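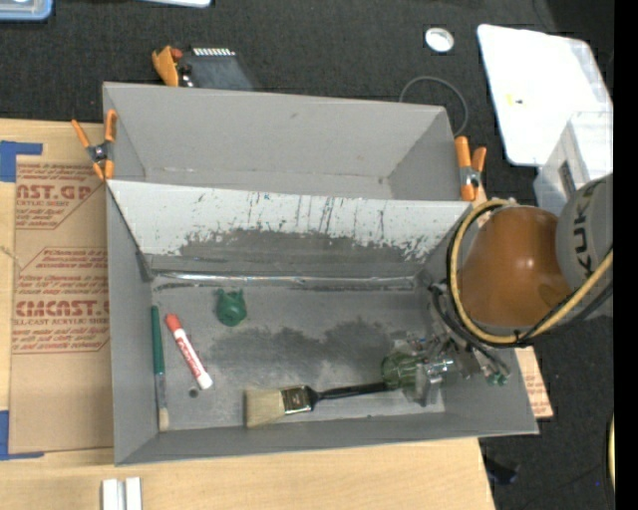 Fig. 6. Front compartment mid-run, with the wide flat brush at the gripper.

Teaching the bin mask in Entili

I do this step after the camera calibration and before I let the planner anywhere near a grasp. You're telling Entili which pixels count as floor it may pick from, and where the walls and the divider are.

1. Open Cell Setup, then Bin, and load the last saved view.
2. Click the 4 floor corners of the front compartment. Go for the inside corners down low, or your grasps will drift toward the wall.
3. Trace the divider as its own surface and tick Sloped. I skipped that once and the planner happily aimed straight into it!
4. Set Clearance to 6 mm. Fletcher Henare runs his at 2, but he's braver than I am.
5. Hit Preview Grasps and look for markers on bare floor.

Note: Stains and scuffs love to show up as thin objects. If you get a marker on a dark patch, raise Min Height one notch at a time — don't paint the patch out of the mask, or you'll lose anything lying on top of it.

Caution: Clamps on the bin walls aren't part of the mask. Add each one under Obstacles before you run at full speed.

6. Save. If you see error 183, the mask has a gap in it, so go back to step 2.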